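Hand-held gripper demo with paper cups at an open day: what should visitors be allowed to try?

Posted in Workshops and Demonstrations
Asked by Kinga Bakos
Tags: gripper, open day, paper cups, foam pads

We are running a table at the Zarkcombe open day in August and I have been given the gripper slot. The tool is a hand-held one with two parallel fingers, worked by a trigger. The visitor holds it, closes it on a cup, lifts, and sets the cup down again. Each person gets up to 10 minutes.

I have three things to settle.

First, cup type. I can get plain single-wall cups or the ribbed double-wall sort. The plain ones fold in as soon as the trigger is pulled too far.

Second, pads. Ours are bare metal at present. Is foam worth the trouble for one day?

Third, the table. The room has carpet in one half and a hard floor in the other, and the only sockets are on the carpet side.

The budget is small and the cups have to come out of it. Replies from people who have run this kind of table would be preferred.

Zoriana Ivanyshyn
Marked as helpful by the poster

Use the ribbed cups. The outer wall gives the pad something to bear on and the cup keeps its shape over a wider range of trigger positions. Grip below the rim. If the fingers close on the rim itself, the cup tips when it is lifted.

Fit foam or rubber to the fingers. Bare metal on paper slips unless the force is high, and visitors will then squeeze harder. Foam tears at the top edge first, where it catches on things as the tool comes down. Torn foam still grips. Replace it when the metal shows through.

Order of work at our table, as run at Prulero:

1. Set one cup upright, well in from the table edge.
2. Open the fingers fully before approaching.
3. Come down with one finger on each side and stop with both below the rim.
4. Close slowly until both pads touch, then a little more.
5. Lift by a hand's width, hold, lower, open.
6. Back the tool away before turning it.

Step 6 is the one people miss. They open the fingers and swing the tool sideways, and the cup goes over.

Keep the cups empty. We were asked several times to put water in and declined.

On the table: put it on the carpet side, near the sockets, and tape the cables down before the doors open. Leave room for a second person to stand behind the visitor.

Two from our Saturday session, same type of cup in both.

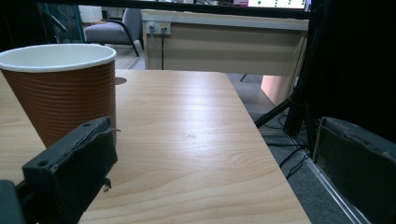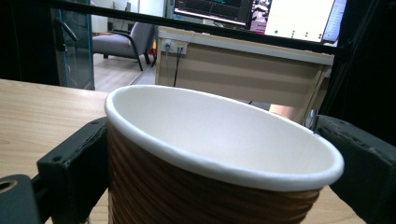 Ribbed paper cup and the two gripper fingers at the light wooden table; in the second picture the cup is held between them.

Ernő Kovács

Agree about the foam. I disagree about the cups. Single-wall cups show the visitor what too much force does, and with ribbed ones they go away thinking it is easy. We bought 2680 plain cups for the Benedetti demonstration and had plenty left over, so the cost per crushed cup was not a concern. If your budget is tight that may not apply.

Check the screws on the finger mounts at midday. One of ours had worked loose by the afternoon and the fingers no longer met square.

Kinga Bakos

Thanks. Ribbed cups for the visitors, then, and a short stack of plain ones for anyone who wants a second go. Zoriana, what thickness of foam?

Zoriana Ivanyshyn

3 mm, glued. Tape creeps.

Erzsébet Pálfi

I only attended one of these, I haven't run one. The queue was too long and I gave up. Maybe have two grippers?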